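Will a folding arm push my crew out of the laundry room?
Workplace & Jobs - asked by Nazmiye Akbulut, 11 Jun 2023

I run the linen room at Rokitz, where we handle towels and cloths for small hotels. The owners want to try a robot arm for sorting and folding. I'm excited (my wrists have done this for years!) but two of my people are worried about their hours. Has anyone been through this? What does the day look like afterward?

Zerrin Ağca
We got ours at Jestidow last year and I love it, so take this with a grain of salt! The arm takes the small flat pieces, 600 on a good shift, and we do everything with a shape to it: fitted sheets, robes, anything with ties. I used to go home with sore thumbs and now I don't. The new part of the job is watching. You learn when a cloth has been picked up badly, you learn to stop the arm, and after a few weeks you can hear a bad grab from across the room - I mean that. No one on our crew lost hours, but we did get our hours moved around, and that was a fight for one person with kids in school.
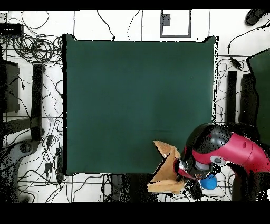
Page 1 of 2

Crumpled fabric like the tan piece in the gripper is the everyday stuff. A person shakes it once and it's flat. An arm has to find an edge first, and that's where your crew's know-how counts. Ask whoever sets it up to sit with your folders for a full shift. Ours did, and they changed the order of the work after watching Birsen for 30 minutes.

Oğuzhan Altıntaş
depends on the boss. get the hours in writing before it's plugged in

Sinan Canpolat
Agree with Zerrin on most of it. Two things from our shop. First, the training should be paid time and it should be for everyone, including the evening people. We trained only the day shift and the evening crew had to call someone at home whenever the arm stopped. Second, ask who gets the new tasks. Ours came with a pay bump, small but real, and we rotate so each person gets a turn at the controls. One of our folders, 23 years in the trade, is now the best operator we have and she's teaching the rest of us!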